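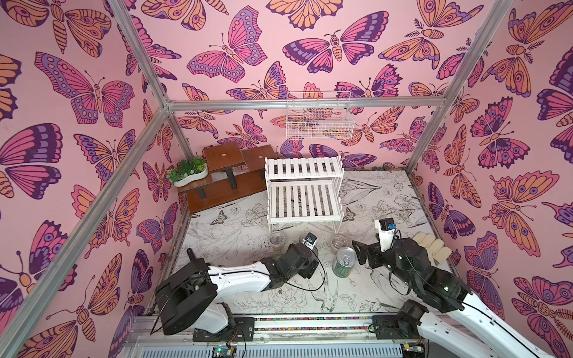

Butterfly wallpaper, pink, three walls of it

Home | Topics | Unanswered | Join
Search the community Go

How do you clean a powder compact that has gone hard on top?

I bought a pressed powder at Ulta back in February and it worked great until this month. Now there's a shiny, hard patch right in the middle and my brush just skates over it. I've been scratching at it with my fingernail like a raccoon. The pan is still almost full, so I really don't want to toss it! Is there a trick to this? I also have a blush from Lenz starting to do the same thing, and I'm wondering if my brush is to blame or my face cream.

Asked by nenemik_fan, Friday, August 28, 2020
470 views 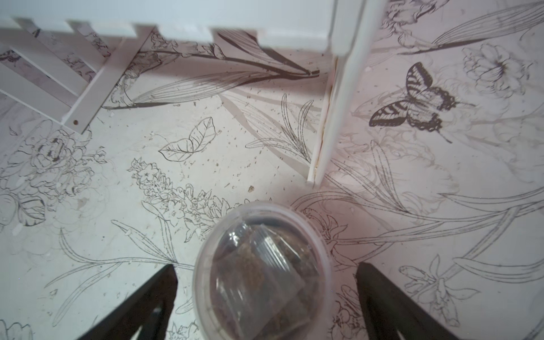

I should add that I use the little sponge that came with it at least half the time, and yes, I know, I never wash it. My sister swears by tape but I'm scared of ripping the whole thing out of the pan.

tansy_and_toast
Your sister is right, tape works. Oil from your skin gets pushed into the powder and makes that crust. Take a piece of plain clear tape, press it down lightly (lightly!) and peel. Do it again till you see soft powder. I did this on a Zondonik bronzer last winter and it took maybe 2 goes. If the crust is thick, scrape it first with a clean, dry spoolie — the kind for eyebrows — and tip the dust into the trash. Then wash that sponge with dish soap and let it dry overnight before it goes anywhere near the compact.
11 people found this helpful

porchlight77
just buy a new one, they're not that expensive

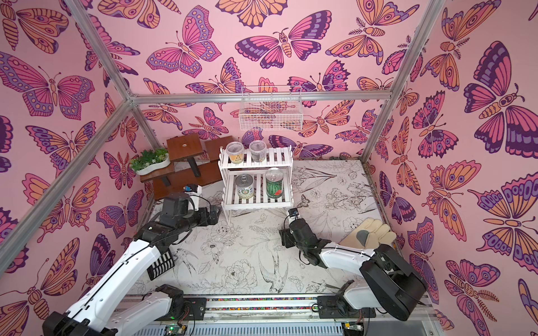 mossyoak_mom
I wouldn't toss it over a hard spot, but do give it a sniff. If it smells like old crayons I'd let it go, tape or no tape. Otherwise do what tansy said, and put your powder on after your cream has had a few minutes to sink in. I used to go straight from one to the other and wrecked every compact I owned. For the blush, check that it's a powder first, my cream one got a skin on top and tape only made a mess of it.

Share (2) | Comments (11) | Report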